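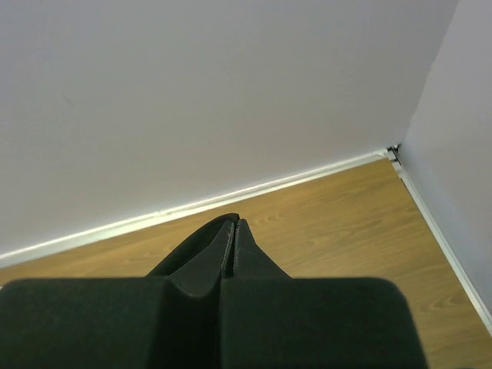 The Back Room at Gekinwood
9 September 2018

We have lived with this room since May, and it is finally time it had a gallery page of its own. Visitors expecting a chandelier should lower their sights to the skirting.

The corner
Two walls meet, as walls will. Both are pale gray, a shade Samira picked from 26 sample cards after ruling out 9 for being "too gray." By the floor the long one goes a bit beige. Samira and I no longer discuss this.

The baseboards
White, and our pride. Omar Salameh cut them over one long weekend and spoke to them throughout. There is a small uneven spot along the top edge of the long one, which Omar calls character. He has also been asked to look at the dark gap by the corner, and has looked at it.

The floor
Wood pattern. We argued for weeks over light or dark, and Yara still brings it up at dinner.

The long wall
No pictures, no outlets, no switches. Khalil wanted to hang his map of Grostdale on it and was outvoted. A very faint short mark has turned up on the left side, and everyone in the house has an alibi.

Still to come
A bookcase, a lamp, and a chair my aunt is giving us whether we like it or not. The lamp will need an extension cord, for reasons given under "The long wall."

Paint questions to Samira, please. Bring a sandwich.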